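Call for participants: household food diary, starting in April

We are looking for people who cook at home, at least sometimes, and who can write down for four weeks what they buy, what they eat and what they throw away. The study is run by the Weldale Food Habits Group. My name is Ute Mühlbauer and I am responsible for the households that take part. I will be your contact from the first day to the last.

## What the study is about

We want to understand how people decide that a vegetable is too old to eat. In our first round, 61 households sent us their diaries and we received 1,137 entries on fruit and vegetables alone. Many of these entries were very short ("cucumber, soft"), and we could not always know what the person had seen or smelled before deciding. For this second round we have made a longer diary page with more space for your own words.

There are no right answers. If you throw away half a cabbage each week, we would like to read about it. Please do not start to shop better for us.

## Who can take part

- You are 18 years or older.
- You live in Weldale or in Drirmont, alone or with other people.
- You buy fresh fruit or vegetables at least once a week.
- You can write in English, Tamil, Vietnamese, Amharic or German. Mistakes in spelling are no problem.

You may not take part if you work in a food shop or a restaurant kitchen, as you probably bring home food in a different way than other households. People who were in the first round are welcome again, but please tell us.

## What you will do

1. Come to one opening meeting of 90 minutes. We explain the diary and you fill in a form about your household.
2. Keep the diary for four weeks. Most people needed ten minutes each evening.
3. Answer one phone call in the second week. Hiếu Lã or Aravind Arumugam will call you between 5 and 8 p.m., at a time you choose.
4. Come to one closing talk of one hour, alone or together with the people you live with.
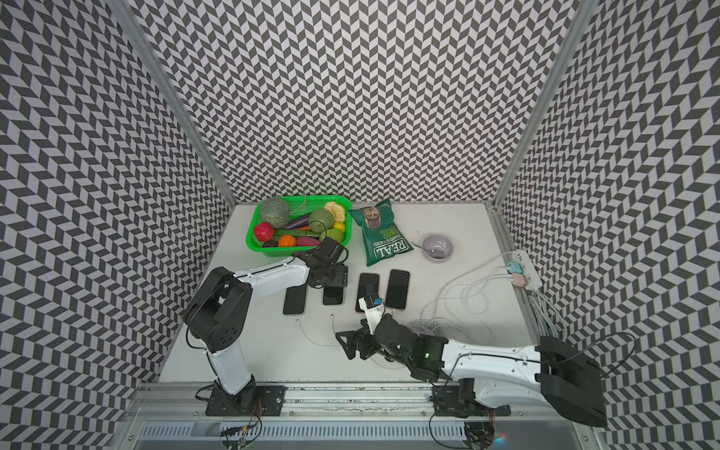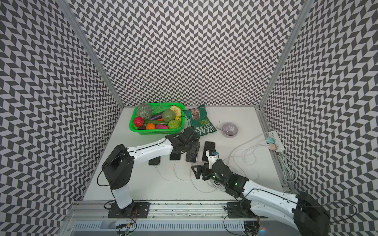
*Green basket with artificial fruit and vegetables, melon and eggplant among them.*

The diary is on paper. We also have a version for the phone, made by Ilango Nair, but it is still new and it works only when you are online. You may change from one to the other during the study if you keep the old pages and bring them to the closing talk.

We do not ask for receipts. You can write prices if you want to, and some people like to do this, but we will not use them in the results.

## Payment

Each household receives 1,000 points on a Brimel shopping card after the second week and another 1,000 points after the closing talk, so 2,000 points in total. If you must stop early, you keep what you have already received. Bus tickets to both meetings are paid in cash, please bring the ticket.

## Your data

Your name is kept apart from your diary. Only Eyerusalem Derese and I can see both. When we write about the results, we may use a sentence from your diary, but never with your name or your street. You can ask us to delete everything until the end of the closing talk.

## How to apply

Call the study office or leave a note in our letter box at the Duangkaew building, second floor, next to the stairs. Please write:

- your name and phone number
- how many people live in your household
- the language you prefer for the diary
- whether mornings or evenings are better for the meetings

The office is open from 9 a.m. to 1 p.m. We will call you back within a week. If more households apply than we can take, we choose so that small and large households are both included, and we keep the other names on a list for the autumn round.

Children are welcome at the meetings. There is an elevator at the back entrance, please ring the lower bell.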